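3. Study setting and data

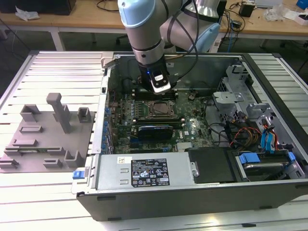 Figure 2. Robot arm with a black gripper above the memory slots of an open desktop computer tower.

3.1 The competition

The Filcombe Cup is a midweek knockout competition for semi-professional football clubs in the sixth and seventh tiers of a regional league system. It runs alongside the league season and has no seeding. Ties are drawn at random within two geographic pools until the quarter-final stage, after which the pools are merged. All ties up to the semi-finals are played at the ground of the club drawn first. A tie level after 90 minutes goes straight to penalties, with no extra time and no replay. Replays were dropped before the period covered here, so every tie in the sample has the same format.

The competition is a useful case for studying squad rotation. Prize money is small in the early rounds, and most managers treat the league as the priority. Clubs also travel long distances on work nights, and part-time players are not always able to leave their jobs early enough to make an away kickoff. Selection for these matches therefore reflects availability as well as preference. Earlier work on rotation has mostly used fully professional leagues, where the first of these factors can be ignored. We do not think it can be ignored at this level.

3.2 Sample

We collected team sheets for 300 matches, of which 200 were league fixtures and 100 were cup ties. League fixtures were chosen to match the cup ties by club and by venue: for each cup tie, we took the nearest earlier and the nearest later league fixture of the home club. Abandoned matches were left out, as were ties decided by a walkover. Where a league fixture had been postponed and replayed later in the season, the date on which it was played was used.

Team sheets came from the match reports posted by the home club. When a report was missing or listed fewer than eleven starters, the away club's report was used in its place. Disagreements between the two were settled from the referee's return. The last team sheet was added on 9/13/19, and later corrections by the clubs are not reflected in the data.

3.3 Measuring rotation

Rotation is defined as the number of changes to the starting eleven from the club's previous competitive match. A change forced by suspension is counted in the main measure and removed in the second set of models. Injuries are harder to deal with. Clubs at this level seldom publish injury lists, and a player described as "unavailable" may be hurt, working or on holiday. We made no attempt to separate these.

Goalkeepers are treated like any other position, although several clubs had a settled practice of starting the reserve goalkeeper in the cup. Pranum Athletic did so in every tie in the sample. Cadard Town did so in the first round only, and went back to the regular goalkeeper for the rest of the run.

3.4 Travel and rest

Travel distance was measured by road between the two grounds. One club, Hollenstein Rovers, shared a ground with a neighbouring club while its own pitch was being relaid, and distances for its home matches were taken from the shared ground. Rest is the number of full days between matches. Its range is narrow: clubs had up to 6 days between a cup tie and the match before it, and many had far fewer – particularly in late winter, when postponed league fixtures were being made up.

League position was recorded on the morning of each match. We also recorded whether the club was within three points of a promotion or relegation place, as a rough guide to how much the next league fixture was likely to matter to the manager. Squad size was taken from registrations at the start of the season and was not updated for players signed on loan, so it understates the options open to clubs that used the loan market heavily.

Substitutions were coded from the same reports but are not analysed in this section. Their timing was missing too often in the cup ties to support a comparison with the league.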